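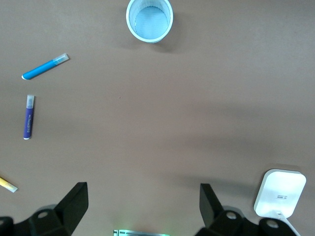 Desk supplies: what is changing this spring

The Atham office moves to shared desks in March, and the small items people keep on their desks move with it. Each shared table will get one mesh cup and a set of markers. Personal pens and notebooks go in your locker at the end of the day.

We placed the order with Kröger. It covers 300 mesh cups for Atham and Gruston together. Bondale is keeping its current desk trays and is not part of the change. Gruston gets 228 of the cups and Atham gets the rest.

A few points on using them:

Markers go back in the cup with the cap on. Push the cap until it clicks. A marker left open over a weekend usually has to be thrown out.

Stand them cap down if you can. The ink stays near the tip that way and the first line comes out dark.

Only markers and pens go in the cup. Scissors have been stretching the mesh on the old ones, and paper clips fall to the bottom and stay there. Both have a place in the supply drawer by the printer.

If you are the last one at a table, pick up any markers left lying out before you leave. The cleaning crew wipes the tables at night and does not move loose items.
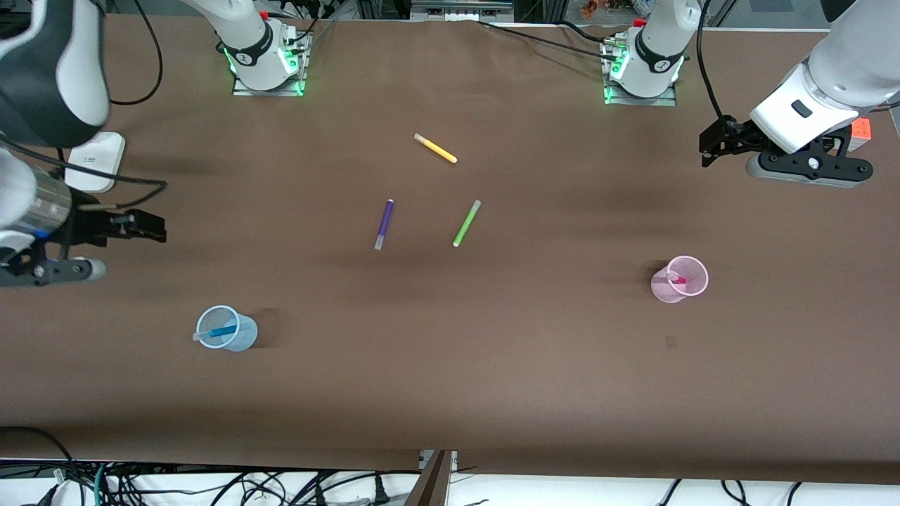
Can I bring my own markers to a shared table?

You can, as long as they are low odor and you take them with you when you leave. Anything left at the table overnight is treated as shared stock.

Refills are in the second cabinet on each floor. Write down what you take on the sheet inside the door. Last year the two offices went through 3,851 markers, and the sheet helps us order the right colors.

Home | Newsletter | Office Services | Forms | Contact

Recent items
Locker keys: how to get a spare
Printer paper now delivered on Mondays
Gruston kitchen hours
Returning chairs and monitor stands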